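21st January

Back on the sourdough starters. I left two jars going over the break, one fed with the Wonside rye and one with the plain white from Semham, and I came in this morning expecting soup. The rye was fine! It had a gray skin on top and smelled like nail polish remover, but under that it was full of bubbles, so I scooped out a spoonful and started it over in a clean jar. The white one is sulking. I've given it a feed at equal weights and put it on the shelf over the radiator, and if it hasn't moved by tomorrow I'm going to cheat and mix in a little of the rye.

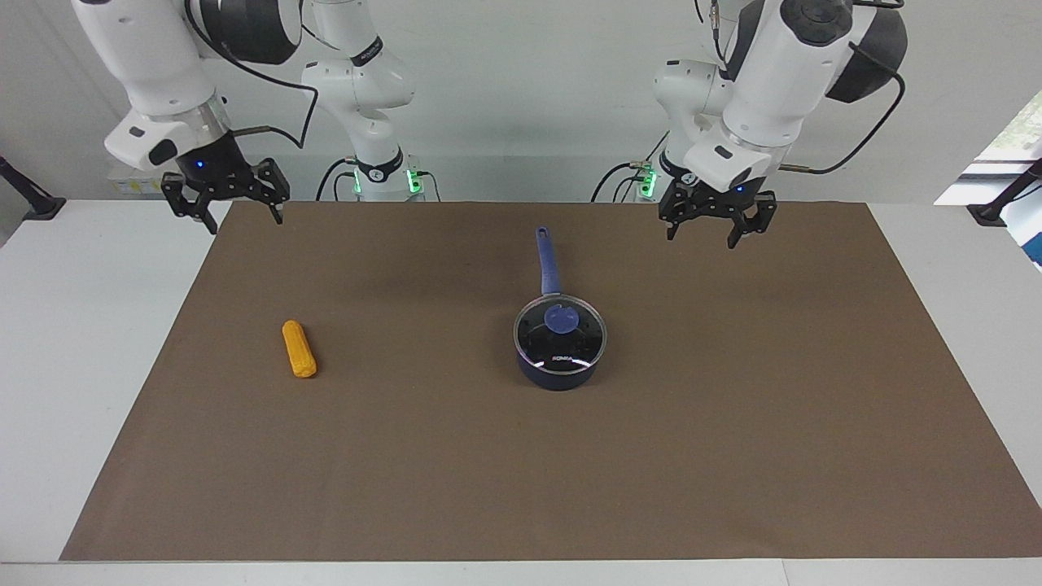 Flour notes while I remember. The Wonside bag is coarser than the last one (same label, same price, so who knows) and it drinks a lot more water. I had to add 40 grams on top of the usual to get a dough I could fold. It felt slack for the first 10 minutes and then pulled together all at once – very satisfying. Whoever bakes next, please hold some water back and add it by feel, don't trust the card taped inside the cupboard. I wrote that card and it's wrong now.

Salt went in late again, my fault. I folded it through with wet hands and it seemed okay, though there may be a salty corner.
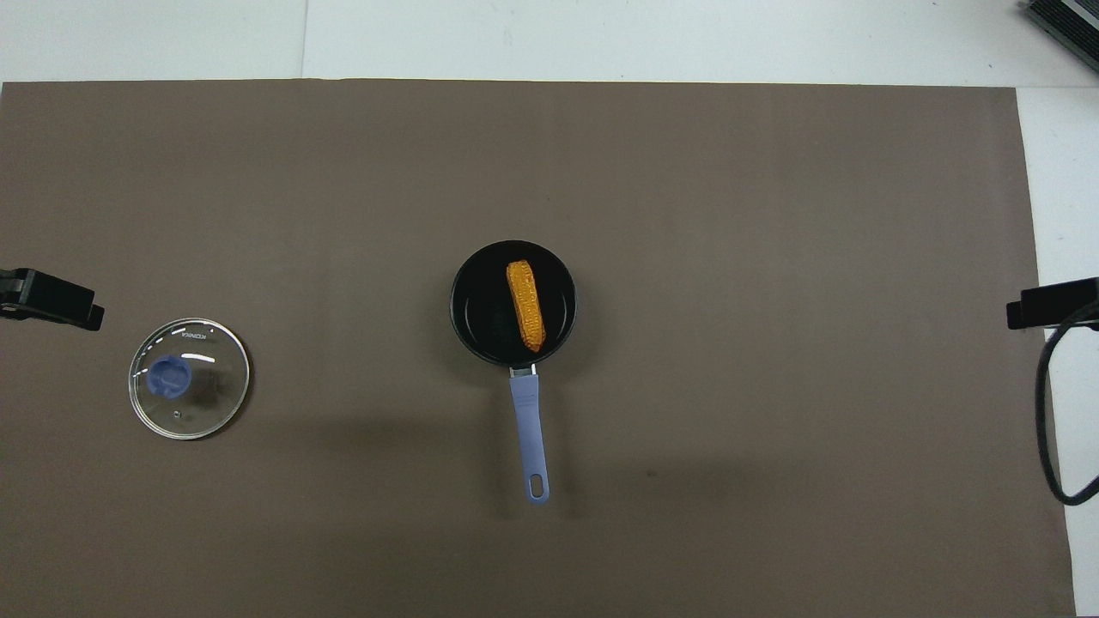 Banneton is still shedding bits of cane. I looked at the Cumia ones and they want silly money for a basket, so I'm lining ours with a dish towel and plenty of rice flour for now. The Abou Zeid recipe says to chill the shaped loaf overnight and I'm going to do it properly this time, no poking at it before bed.

To do: order more rye, rewrite the card, find the good lame (it was in the drawer with the tape). Also the fridge is running warm on the top shelf, so dough goes at the bottom, please, next to the butter.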